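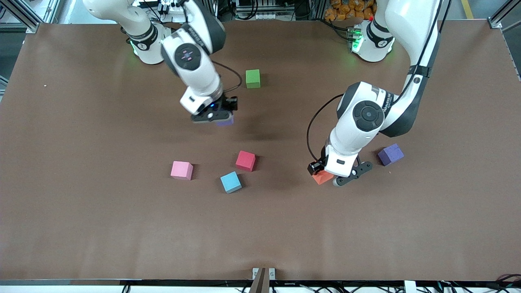 Cidville's Longest-Running Jigsaw League Returns With Harder Puzzles and Better Chairs

CIDVILLE, May 14, 2023 – The Pavliuk Puzzle League will open its new season in October with 18 teams, a new home in the old Ultatham shoe store, and chairs that have, at last, backs.

The league, which pits teams against one another over identical jigsaws and a shared sense of grievance, spent its previous seasons in the basement of the Prekcombe Hotel. Players will remember the basement for its lighting, which made every sky piece look like every sea piece, and for the boiler, which could be heard thinking during the final. The hotel has been gracious about the move. It has also already turned the room into a spa.

"We asked the players what they wanted, and they wanted light, quiet and somewhere to put a coffee that wasn't on the puzzle," said league director Marichka Kostiuk. "We have managed two of the three. The street outside is being dug up until spring."

Teams of up to five will meet twice a month. Matches run until one side finishes or the building closes, whichever is less embarrassing. Under a rule change approved over the winter, players may no longer keep a piece in a pocket in order to be the one who places it last. The rule has been named for nobody in particular, though several members of last season's runner-up team have asked that it not be discussed in front of their children.

Puzzles this season were chosen by Viktória Deák, a former champion who retired from play after what the league's records call "the lighthouse incident." Her selections include a field of gravel, a close view of a gray cat on a gray rug, and a map of a county that has since been merged with its neighbor.

"People told me last year's were too pretty," said Deák. "I took that seriously."

The season opener is free to watch. Spectators are welcome to stand behind the players but are asked not to sigh, point, or say "huh" in a meaningful way. A penalty bench has been set aside for those who can't help it.

Registration costs $30 per team and closes when the last place is filled. Single players without a team can add their names to the sign-up sheet at the Ultatham store and will be matched with others by temperament, as far as temperament can be judged from handwriting.

About the Pavliuk Puzzle League
The Pavliuk Puzzle League runs competitive jigsaw matches for adults in Cidville. It owns 6 tables and a large box of pieces that belong to something.

Media contact: Marichka Kostiuk, Pavliuk Puzzle League, Cidville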